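Verpackungsflechten

Verpackungsflechten (auch Papierkettenflechten oder Faltgliedtechnik) ist eine Handarbeitstechnik, bei der Streifen aus Einwickelpapieren, Folienverpackungen oder bedrucktem Papier zu Gliedern gefaltet und ohne Klebstoff ineinandergesteckt werden. Die so entstehenden Ketten im Zickzackmuster werden als Armbänder, Lesezeichen oder Girlanden verwendet oder zu Flächen vernäht, aus denen Taschen, Etuis und Tischsets gefertigt werden. Verwandt ist die Technik mit dem Falten von Modulen im Origami und mit verschiedenen Formen des Flachflechtens.

Bezeichnung

Im deutschen Sprachgebrauch ist keine einheitliche Bezeichnung verbreitet. Ältere Bastelanleitungen sprechen meist von Kaugummipapierketten oder Hexentreppen, wobei Hexentreppe streng genommen eine andere Falttechnik bezeichnet, bei der zwei lange Streifen rechtwinklig übereinandergelegt und abwechselnd umgeschlagen werden. Beim Verpackungsflechten besteht die Kette dagegen aus vielen einzelnen, gleich großen Gliedern.

Material

Geeignet sind Papiere und Folien, die einen Falz halten, ohne zu brechen. Gewachste und leicht beschichtete Einwickelpapiere gelten als besonders gut zu verarbeiten. Stark glänzende Verbundfolien, wie sie für Riegel und Knabbergebäck üblich sind, federn nach dem Falten zurück und werden deshalb oft mit einem Papierkern hinterlegt. Sehr dünnes Seidenpapier reißt beim Einstecken der Laschen und wird kaum verwendet.

Der Aufdruck bestimmt das spätere Muster. Wird der Streifen so gefaltet, dass immer derselbe Ausschnitt außen liegt, ergibt sich ein regelmäßiger Rapport. Viele Flechter sortieren ihr Material vorab nach Grundfarbe und legen Stücke mit Strichcode oder Zutatenliste für die Innenseite der Glieder zurück. Zerknittertes Material wird vor der Verarbeitung flach gestrichen oder einige Tage unter Büchern gepresst. Ein Bügeleisen kommt nur bei reinem Papier in Frage, da beschichtete Folien schrumpfen.
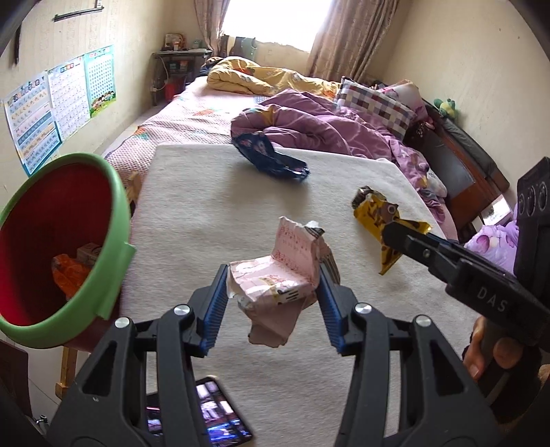
Zerknittertes Einwickelpapier in Rosa mit rotem Aufdruck, rechts eine aufgerissene Verpackung in Gelb und Schwarz

Herstellung der Glieder

Der Zuschnitt erfolgt im Verhältnis 1 zu 2, also doppelt so lang wie breit. Kleine Ungenauigkeiten summieren sich über die Länge der Kette und führen dazu, dass sie sich verdreht. Üblich ist daher eine Schablone aus Karton.

Der Streifen wird der Länge nach zur Hälfte gefaltet und wieder geöffnet. Anschließend werden beide Längskanten zur Mittellinie geschlagen und der Streifen an der Mittellinie geschlossen, sodass ein schmales, vierlagiges Band entsteht. Das Band wird quer halbiert und erneut geöffnet. Zuletzt werden die beiden Enden zur Quermitte gefaltet und das Glied zugeklappt. Es hat nun die Form eines V mit zwei Schenkeln, die jeweils eine schlitzartige Öffnung besitzen.

Zum Verbinden werden die beiden Schenkel des neuen Gliedes durch die Öffnungen des vorhergehenden geschoben und fest angezogen. Jedes weitere Glied wird im rechten Winkel zum letzten eingesetzt, woraus sich das typische Zickzack ergibt. Soll die Kette zum Ring geschlossen werden, bleibt beim letzten Glied die Endfaltung zunächst offen. Die freien Enden werden durch das erste Glied geführt und nach innen umgeschlagen.

Flächen und Taschen

Für Flächen werden mehrere Ketten gleicher Länge nebeneinandergelegt und mit Nylonfaden oder gewachstem Zwirn verbunden. Der Faden läuft dabei durch die Zacken und bleibt von außen weitgehend verdeckt. Taschen werden meist aus geschlossenen Ringen aufgebaut, die übereinandergesetzt werden; den Boden bildet eine doppelt gelegte Kette. Futterstoff und Reißverschluss werden zuletzt von Hand eingenäht.

Der Materialbedarf hängt von der Gliedgröße ab. Die als »Mandley-Beutel« bekannte Vorlage, ein flaches Etui mit Überschlag, benötigt 1.006 Glieder. Ein einfaches Armband nach derselben Vorlagenreihe kommt mit 62 Gliedern aus, wenn schmale Streifen verwendet werden.

Varianten

Beim Fodstead-Muster wechseln sich in jeder Kette zwei Farben ab, und die Ketten werden um ein Glied versetzt vernäht. Auf der fertigen Fläche entstehen dadurch diagonale Streifen. Die Waweru-Kante ist ein Randabschluss, bei dem die äußeren Zacken nach innen geklappt und mit dem Futter gefasst werden - sie verhindert, dass offene Falzkanten ausfransen.

Als Karkeo wird eine Spielart bezeichnet, die auf das Vernähen verzichtet und benachbarte Ketten durch längere Verbindungsglieder zusammenhält. Sie wurde von der Papiergestalterin Merike Paju beschrieben, deren Anleitungsheft im März 2018 erschien. Flächen in dieser Technik lassen sich wieder zerlegen, sind aber weniger belastbar und eignen sich vor allem für Untersetzer und Wandbehänge.

Pflege und Haltbarkeit

Gegenstände aus beschichteten Folien können feucht abgewischt werden. Papierglieder vertragen keine Nässe und werden gelegentlich mit Klarlack überzogen, wodurch sie steifer werden und an den Falzen leichter brechen. Bei direkter Sonneneinstrahlung bleichen besonders rote und rosafarbene Druckfarben aus. Einzelne beschädigte Glieder lassen sich bei genähten Arbeiten nur ersetzen, wenn der Faden im betreffenden Abschnitt aufgetrennt wird.

Siehe auch

Hexentreppe
Modulares Origami
Papierperle
Flechten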